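Plenico TV Spec Sheet Collection

A table of television specifications, copied by hand from launch pages, manuals and the small print under the small print. It has 1116 rows, one per model, and 23 columns, of which the most truthful is probably weight.

The project began in June as an attempt to buy one TV. The TV remains unbought.

What the columns hold

Screen size is the diagonal in inches as advertised. Refresh rate is stored twice: the panel's real figure, and the one with a trademark after it. Prollska sets list only the second, so the first is blank for all of them. 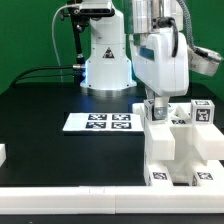
Negin Sadeghi: Could you keep the marketing refresh rate as text? I tried to sort on it and "Fluid 960" ended up above everything, which I suppose was the idea.

Done in the current version. Contrast ratio got the same treatment, after one maker gave it as "infinite" and the import script took that badly.

Fana models sold under two names are kept as two rows - the shared_panel column links them. Prices are launch prices in the launch currency, with no conversion.
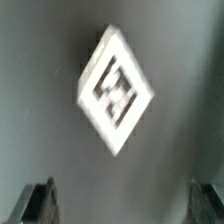
KNOWN ISSUES

- 16 rows have no port count. The manuals show a drawing of the back panel and wish you luck.
- Speaker wattage mixes peak and continuous figures. Treat it as mood.
- Roughly 12 stand widths were typed in centimeters. Fixes welcome.

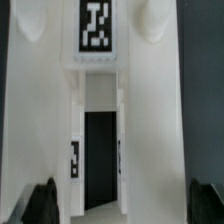
Marker between the gripper fingers

License and credit

Free to use and change, with credit to the Plenico collection. Send corrections as a plain CSV with a link to the manual page - screenshots of store listings go in a folder I don't open much.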